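Ploltum Home Services — Customer Support
Ticket subject: Dustpan leaves a line of dust on tiled floor, small bits won't go over the lip
Property: Kiltton, flat 63
Room: living room
Priority: low
Status: closed
Opened: March

Reported problem

The tenant sweeps the living room by hand, with a brush and a plastic dustpan. Since the floor was last washed, fine dust stays behind in a line in front of the pan. Moving the pan back and sweeping again makes the line thinner but doesn't get rid of it. Larger bits such as wrappers and paper go in without trouble. The dust is worst near the TV cabinet and along the grout. The tenant asks whether the dustpan should be replaced or whether the floor is at fault.

First reply from support, 09:40

Thanks for the report. Please send us the following so we can rule things out:
- what the floor is made of and what was last used to wash it
- whether the line of dust appears everywhere or only on the joints
- whether the front edge of the dustpan is bent, chipped or sticky
- a photo of the floor with the things on it as they are, no need to tidy up first

Reply from tenant, 11:15

The floor is large light tiles, beige, with narrow joints. It was washed with Surnanent floor cleaner, the 2000 ml bottle, and I did not rinse afterwards. I used more than the cap says. The line appears on the joints and on the tiles, but it is worse on the joints. The front edge of the pan feels a bit tacky when I run a finger along it. It isn't chipped as far as I can tell.

The long white cabinet runs along the end of the room and most of the dust seems to come from that side. Photo attached. 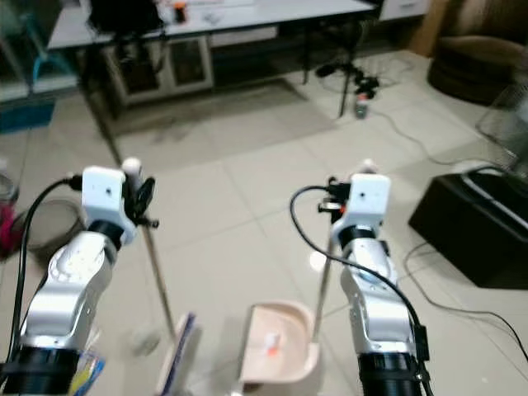 Attachment 1. Living room floor towards the TV cabinet, with a small orange and white piece in the container.

Support notes, 11:50

Tiles look as described, light beige with faint grout lines. Nothing in the photo settles whether there is residue on them, it would not show at this distance. Going by the tenant's account the likely causes are, in order:

1. Cleaner residue on the tiles. Surnanent used too strong and not rinsed leaves a film. Dust sticks to the film and the brush pushes it along without lifting it.
2. Residue on the front edge of the dustpan, picked up from the floor.
3. Pan not held flat. If the handle is pushed down the front edge lifts slightly and dust goes under.
4. Bristles clogged or splayed.

Asked the tenant to work through the steps below and to stop at the first one that cures it. Also asked them to pick the big things off the floor by hand before sweeping. There is a book or board standing on edge on the tiles and a blue and yellow package further over, and dust will collect against both.

Steps sent to tenant

Step 1. Clear the floor. Books back on a shelf, packages in a cupboard or the bin. Anything larger than a coin goes in the bin by hand.

Step 2. Wash the dustpan in warm water with washing-up liquid. Do the underside of the front edge as well as the top. Dry it fully with a cloth. A damp pan will give you the same line of dust all over again.

Step 3. Tap the brush out over the bin, bristles down. If there is hair wound round the base of the bristles, pull it out with a comb. Do not wash a brush with a wooden handle by soaking it.

Step 4. Choose one tile that is away from the furniture. Wipe it with plain warm water, then again with fresh water, and dry it. Sweep some dust across it into the pan. Then do the same on the next tile along without wiping it. Compare the two.

Step 5. If the wiped tile sweeps clean and the other does not, the film is the cause. Rinse the whole floor with plain water and let it dry before you sweep again.

Step 6. If both tiles still leave a line, send us a photo of the brush and pan on the floor.

Reply from tenant, 15:05

Steps 1 to 4 done in part. I washed the pan and it is no longer tacky. The brush was tapped out. The wiped tile is better but there is still a faint line, and the other one is the same as before, so I can't say for certain which it is. I put everything I am using on the floor for the photo as asked in step 6.

A question as well. Is it the right way to use the brush, to pull towards the pan in one long stroke? I have been doing it that way.

Support notes, 15:30

Pan in the second photo is beige plastic with a flat, dark front edge. A flat edge should sit well on tile, so the shape is probably not the problem. No damage reported by the tenant. Brush has a light wooden handle, with blue and yellow packaging or labels at the head end. If any of that is wrapping or a loose label it needs to come off before use, as it can hold the bristles together and keep the outer ones off the floor. Asked the tenant to check. Also on the floor: a crumpled tissue, a purple and white package, some crumpled paper. Those are for the bin or the cupboard under step 1.

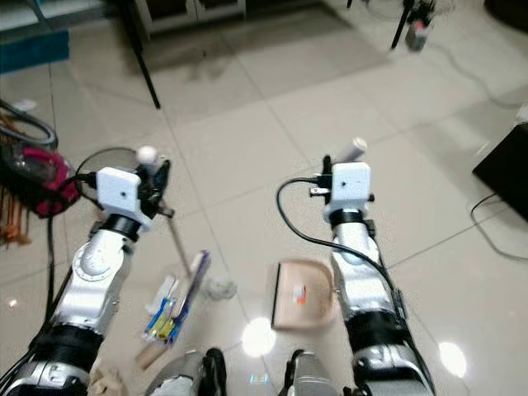 Second reply from support, 15:45

Please check the head of the brush for wrapping or labels and take off whatever comes off easily. Then try this:

- Short strokes, a hand's width or so. A long stroke flicks the dust at the end and part of it goes past the pan.
- Keep the pan still with the edge pressed flat. Move it back a little after every few strokes.
- Sweep at an angle across the joints. Along the joint the bristles just run in the groove.
- For the very last of the dust use a damp sheet of kitchen paper.

Rinse the whole floor in any case. You used Surnanent over strength and it will keep catching dust until it is off.

Reply from tenant, 18:20

There was a label on the brush and it is off now. Floor rinsed twice. Short strokes are slower but the line is nearly gone on the tiles. It still shows on the joints by the cabinet, and the damp paper picks that up.

Can I swap the pan for the Guerra one with the rubber lip, or is that not worth it?

Support, 18:35

It should help a bit on the joints — the lip bends into the groove. Try the present one for about 3 weeks first. No replacement is due under the service plan if the pan isn't damaged.

Resolution

Cleaner film on tiles, with a label on the brush head as a likely second cause. Floor rinsed, pan washed, label removed. No parts sent. Tenant to reopen the ticket if the line comes back after the next wash at normal strength.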